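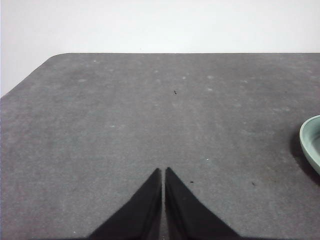
Streaks on a matte gray table that won't come off

Posted by Ilham Subramaniam

Hi all! I have a gray table pushed up near the wall in my kitchen, bought secondhand when I moved to Riltport in June, and the top is driving me nuts. It has a very flat, matte finish, almost like felt to look at, and it's covered in faint streaks and pale smudges. I wipe it, it looks great for ten minutes (dark and even, lovely), and then it dries and every mark comes right back. I can't tell if it's dust, dried soap or damage.

So far I've tried dish soap and a sponge, then a spray cleaner, then more dish soap. The seller didn't know what the top is made of and there's no label underneath. I eat breakfast there every day, so I'd like something that's safe around cereal bowls. Do I need a special product, or should I give up and buy a tablecloth?

Jasmina Begović

I had this exact fight with a dark matte desk and I bet a lot of what you're seeing is cleaner! Dish soap leaves a film if you don't rinse it, and on a matte top there's no shine to hide it, so you get those cloudy swipes that follow your hand. More soap just adds another layer.

Start dry. Go over the whole top with a clean microfiber cloth and see what lifts, and if the cloth comes up dusty you've already learned something. Then take a bowl of warm water with no soap at all, wring the cloth out until it's barely damp, and wipe in one direction from the wall side toward you. Change the water when it goes cloudy - mine took 3 bowls, which was embarrassing. Dry it right away with a second cloth, don't let it air dry.

If there are still white spots after that, you may have hard water marks. A little white vinegar in a lot of water did it for me, but try it in a back corner first, and skip it completely if the top could be stone or bare wood. Rinse with plain water and dry again. Please don't use the scrubby side of the sponge! You can rub shiny patches into a matte finish and those stay.

Thakur

magic eraser. done

Jasmina Begović

Careful with that one, it's a very fine abrasive. I used one on my desk and there's a shiny oval by the keyboard to this day.

Ilham Subramaniam

Did the dry cloth and two rounds of plain water tonight. Most of the streaks are gone! A few pale spots left near one end, so I'll test the vinegar in the corner tomorrow morning.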